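Duvorstead Tide Gauge Readings
Rocío Villca | 21 Nov 2024 | 2 min read
Print | E-mail

Hourly water levels from the Jultport and Drustport gauges, in one CSV per station. The set holds 3,900 rows, of which 3,709 passed range checks. Levels are in meters above local datum.

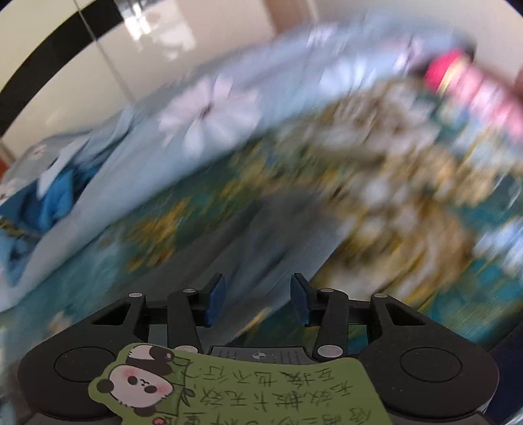
Nordin asked whether the failed rows had been dropped. They are kept, with flag 4 in the last column.

Times are UTC. Gaps are left blank and were not filled in. The Drustport datum was reset in May; earlier levels use the old one.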